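3.2 Mulch depth and summer watering

The plots at Stodard were split in the spring into a shallow-mulch half and a deep-mulch half. Same beds, same soil, same hose. Shallow meant one layer of shredded bark, enough to hide the soil. Deep meant the bark was put down twice, with a week between so the first layer could settle. Planting finished on May 17, 2024, and no bed was touched again untill the first weeding round in June.

Soil moisture was read by probe at root depth, early morning, before any watering. Over the season we took 2,000 readings. Most are usable. Readings from the row nearest the shed were dropped – the gutter there drips onto the bed and nothing from it can be trusted.

Deep-mulch beds stayed damp longer after rain. Clear in the lettuce, clear in the beans, weak in the squash. Our guess for the squash: the leaves shade the ground so well by midsummer that extra bark has little left to do. Gerell reports the same thing for pumpkins, on a heavier soil. Haddadin does not, but those beds were watered on a fixed timer, which would hide most of the effect.

Slugs were the cost. Deep bark, more slugs, mostly in the lettuce and mostly at the path edge. Copper tape helped for a while. We did not test it properly and make no claim.

3.3 Weeding time and green waste

Weeding was logged per bed, start to finish, including the walk to the heap. Up to 400 weeds came out of a single shallow bed in one round, nearly all chickweed and seedling grass. Deep beds were quicker every time. Bindweed ignored both treatments and came up wherever it wanted, so it is left out of the totals and listed on its own in the appendix.

Green waste went to the compost heap unless it was in seed. Seeding weeds, plant labels, torn netting, twine and seed packets were kept out of the compost and thrown away as household trash. This matters more than it sounds. Earlier work at Ekar mixed everything together, then weighed it, and the weed figures from that site are to high as a result. We sorted first and weighed after. Small trash is easy to miss once it is under leaves, and plastic string in a compost heap stays there for years.

Figure 2. Litter and a lined wastebasket, with two robotic arms.

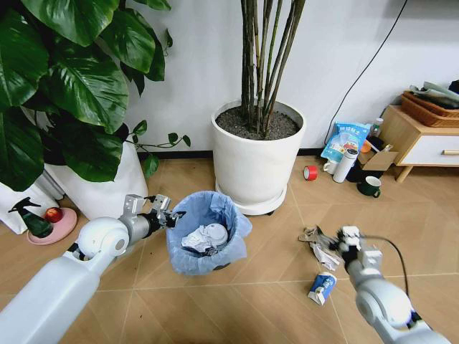 Fig. 2. Small wastebasket with a light blue liner, wrapper litter on the floor.

Weights were taken the same day, on a kitchen scale, soil shaken off first. Wet soil on roots is still the largest error here. Chickweed holds very little, couch grass holds a lot – a correction was tried and dropped, as it moved the bed order hardly at all.

3.4 Limits

One season, one site. A cool start and a long dry spell after it, so the mulch probably looks better than it would in a wet year. The bark came from one supplier and was coarser in the second delivery. Beds were not randomized as well as we wanted; the deep half sits slightly lower down the slope and may collect some runoff. Straw and grass clippings were not tried. Both are cheaper for home gardeners and should be run next, ideally with the slope problem fixed by swapping the halves over.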